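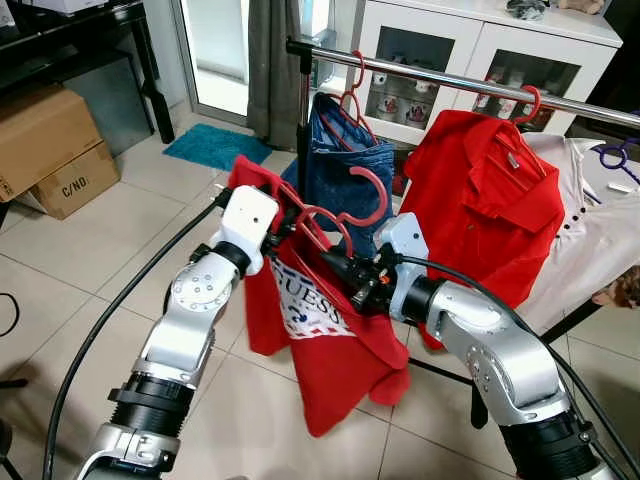 Dos brazos con una camiseta roja y su percha, delante del perchero.

Kit bimanual Prukel para prendas colgadas

Os cuento lo que vendo y lo que yo miraría antes de pedirlo, que llevo ya unos cuantos montados y siempre me preguntáis lo mismo. El kit trae los dos brazos, las dos pinzas, el cableado y la bancada Kolev. El perchero no va incluido - vale cualquiera que no baile, y si es de barra metálica mejor.

Precios sin IVA, por mes de alquiler:
Pareja de brazos con pinzas: 1012 €
Solo un brazo: 719 €
Puesta en marcha (pago único): 757 €

A eso sumadle unos 300 € en repuestos para el primer año, sobre todo almohadillas de pinza. ¡No escatiméis ahí! Con algodón duran bastante, pero el denim se las come, y las perchas de plástico fino resbalan en cuanto la goma se pule un poco.

Si solo vais a mover perchas de un lado a otro, con un brazo os apañáis. Para sujetar la prenda y manejar el gancho a la vez hacen falta los dos (yo intenté ahorrarme el segundo y acabé comprándolo en enero). Dejad sitio para que los cables hagan su curva sin engancharse en la ropa.

El plazo de entrega lo lleva Radka Stan, y las dudas de pinzas, Ferhat Öztürkmen, que contesta hasta los viernes por la tarde. Escribidnos a través de la tienda Grorar e indicad qué prendas usáis y la altura de la barra.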